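Fostitport Moorings: questions we get asked

How long can my boat be?
The longest berth at Fostitport takes 142 feet, and is usually spoken for by someone who also owns the fenders to go with it. Everyone else should measure overall, bowsprit included. Boats have a habit of shrinking on the application form and growing again at the pontoon.

Is there a waiting list?
Yes. It stood at 134 names on September 21, 2023. It moves when people sell up, move away or take up golf.

Can I sublet my berth while I'm cruising?
You can't, but we can. Tell us your dates and we'll let it to visitors and credit you half. 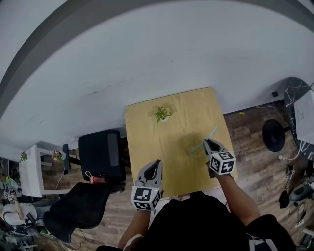
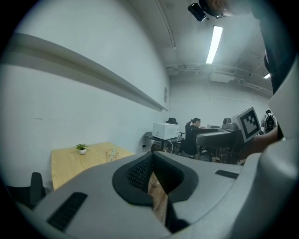

Author: Mahlangu

Which channel do you listen on?
Call Breko Lock first if you're coming in from the river. They open for two hours either side of high water and do not respond to hooting.

May I live aboard?
Up to 203 nights a year. We do notice tomato plants.

Who can work on my boat?
You, within reason, or any contractor who has shown us insurance. The Gravetti yard next door does lifting, antifouling and rigging. Book before September if you want to come out for the winter, as the good hardstanding goes early and the rest is under the gulls.

Do you allow dogs?
On a lead on the pontoons, please. Cats make their own arrangements.

My neighbour's halyards are keeping me awake.
Ring the office and we'll tie them off. Please don't do it yourself at 2 in the morning, however well you know your knots.

How do I give notice?
In writing, one full month. Shouting it from the fuel berth doesn't count.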